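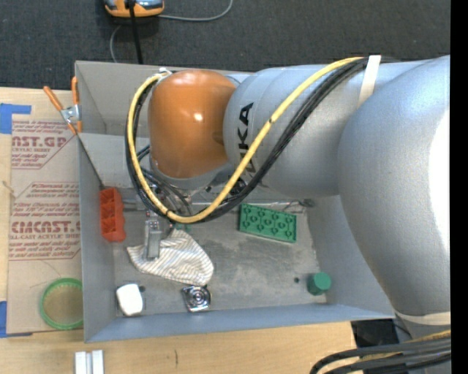 Segundo Kerstin Lindholm, o planejador da Mastura gasta mais tempo a verificar colisões do que a escolher a pega, e foi por aí que começou a nossa visita de julho. O software lê a nuvem de pontos da caixa, propõe 100 pegas e descarta as que batem nas paredes. Com tecido — um pano às riscas, por exemplo — a estimativa é mais difícil. O registro tinha quase 2000 tentativas. Às duas horas passamos à sala dos simuladores.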